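Chapter 4
Chores, and Why They Are Still Yours

I have a deal with my students at the start of every term. Anyone who brings me a machine that can clear a dinner table, any dinner table, not one it has practiced on, gets to skip the final. I have made that offer for years now and I'm still grading finals in the same big stack. One August somebody did come close! She had a rig that could lift a cup off a saucer nine times out of ten, and I was ready to shake her hand, and then I put down a cup with the handle turned the other way.

So this chapter is about chores. By a chore I mean any short job that a grown person does without thinking much, at home or on a shop floor: loading a rack, folding a towel, putting a box of screws back where it came from. We spent Chapter 3 on factory arms, which do one thing thousands of times a day and do it beautifully. You may have come away thinking the rest is a matter of time and money. I thought so too at your age (I was a big believer in the two-year plan), and I want to slow you down a little before you go on.

4.1 What the factory already solved

Take the Dumulano plant we visited in the last chapter. Its packing line handles 3,267 cartons in a shift, and the arm at the end of it never gets tired or drops one because it was looking at its phone. But look at what the plant gives that arm. Every carton is the same size. Every carton arrives facing the same way. The lighting never changes, there's a fence to keep people out, and when something does jam, a worker walks over and fixes it by hand. Most of the cleverness is in the building, if you ask me.

Now walk forty steps to the break room of the same plant. Coffee cups, a sticky drawer, somebody's leftover soup, a sponge that has seen better days. Not one machine in that company can tidy that room, and the people who run the line will tell you so quite cheerfully.

I asked Raphaël Charpentier about this when I was putting the chapter together. He spent a long stretch at Kirui setting up small arms in repair shops, and he keeps a list of every job a customer asked for. There were 628 requests on it when he showed it to me. He had said yes to 83. The ones he turned down weren't fancy at all, mostly things like "get the right washer out of the tray" and "wipe this down and put it back." He said the customers were always surprised which pile their job ended up in, and I loved that, because my students are too.

4.2 Why a plate of peas is hard

Let's do one chore properly. Warm up a plate of food in the microwave. I picked it because it sounds easy and because nearly everybody has done it half asleep.

Write down the steps and you'll get something like: open the door, pick up the plate, put it in, close the door, set the knobs, wait, take it out. Seven steps, lovely. Now go and do it while paying attention to your hands. You probably tilted the plate a bit to get your fingers under the rim. You probably didn't tilt it far, and you knew how far without measuring, and you would have known a different amount for soup. If the plate was too wide to go in straight you turned it. If the door had swung partway shut you nudged it with an elbow.

Peas make all of this worse (that's why I like them). A potato sits there. Peas roll, and a pile of them can shift when the plate does, so the thing being carried changes shape on the way. The machine has to hold the rim firmly enough not to drop it and keep the whole plate close to level as it goes over the lip of the oven. Then it has to let go, and letting go is its own little art. Plenty of demonstrations look wonderful right up to that moment.

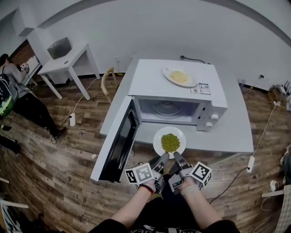 4.3 Learning from hands

There are two broad ways to get a chore like that into a machine. The older one is to write it all out, every height and angle, and hope the kitchen holds still. The newer one is to have people do the job many times over, record how they moved, and let a program find the pattern. If the people hold the same kind of gripper the machine will use, so much the better, as the program then sees the job done with two stiff fingers instead of five soft ones. Try eating lunch with kitchen tongs in both hands and you'll understand very quickly what you're asking of it!

The question you should carry through the rest of the chapter is how far a lesson travels. The team at Nalov reported that their arm finished a plate-loading task in 80 percent of trials in the kitchen it had learned in. They then moved it to the rental house on Satstead Street, with a different oven and a door that opened by a push button, and they had to start collecting again. I don't count that as a failure, by the way. I count it as the most useful page in their report, and we'll read it together in Section 4.5.

4.4 Before you read on

Pick one chore from your own day and do it slowly, with tongs if you have them. Write down each place where you corrected yourself, even a tiny bit. Bring the list to class. We'll use it to decide which parts a machine could manage today, which it could manage with help, and which I'd still bet my finals on.

Last updated: August
Questions and corrections: write to the course office. © The author. All rights reserved. Back to top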